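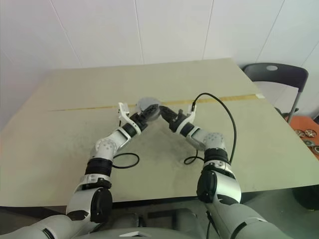
Chapter 2
Describing Shape and Position

Geometry begins with words most people already use. A road bends, a roof slopes, two fences meet at a corner. The trouble starts when one person has to tell another exactly how much the road bends or where the fences meet. Two arms that reach up from opposite lower corners of a tabletop and nearly come together toward the far center make a rough upside-down V, and most readers will picture that correctly from the words alone. They will not all picture the same angle, though. One reader may draw a narrow V, another a wide one.

Surveyors in the port town of Grikalport ran into this problem when the harbor was laid out. The first plan, kept by Reginald Ridgeway, described a boundary as running "up the slope and then back toward the water." Two crews followed it and set their stakes 42 feet apart. A later plan by Gwendolyn Kapoor gave the same boundary as two line segments, one of them 512 feet long, with the angle between them marked in degrees – and the crews agreed.

In this chapter you will learn to name points, segments and rays, and to measure the angle formed where two of them meet. You will also learn what to do when two segments come close but do not touch. In that case there is no vertex yet, and the lines must be extended before an angle can be measured.

You will need a ruler, a protractor and a sharp pencil. Section 2.1 starts with points and lines. Angles are introduced in Section 2.2, and the Grikalport plan is used again in the exercises for that section.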